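Kernitz completes new street lighting on the Ollside road

Fri 29 May

The lighting company Kernitz has finished its work on the Ollside road, the curved street which connects the Ollside housing area with the bus stop at Caltgate. The new lamps are now switched on every evening and stay on until the morning.

The project covers 1175 meters of road and includes 40 lamps. The old lamps were in use for many years, and the residents have complained often that the light was too weak for walking home in the winter. The planning of the new lighting started in December, after a meeting with the residents in the Ollside school.

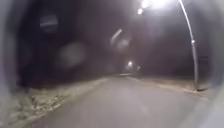
Reading time: 2 minutes

Each lamp stands on a slender pole with a long arm, which bends in an arc over the road. In this way the strongest light falls on the pavement and on the verge next to the pole. The opposite side remains darker, and this was a wish of the people whose bedroom windows look in that direction.

"For us it was important that a person who walks here at night can see the next lamp and the one after it," says Mirsad Omerović, project manager at Kernitz. "The road is turning, so we had to measure the distances again in the curve. I have walked it myself many evenings, and I am satisfied with the result."

The electrical work was carried out together with the company Dumitrescu, which also replaced 844 meters of underground cable. The traffic was closed for seven nights in total. Kernitz thanks all drivers and neighbors for their patience during this time.

Some smaller works will still follow. The rough ground of the verge will be leveled during the summer, and the vegetation beside the road will be cut where the branches grow too near to the lamps. For these works it is not necessary to close the road.

Residents who notice a lamp that does not work, or that shines directly into a window, are kindly asked to inform the Kernitz customer office in Caltgate. Please give the name of the street and the nearest house number.

Press contact: Mirsad Omerović, Kernitz, Caltgate office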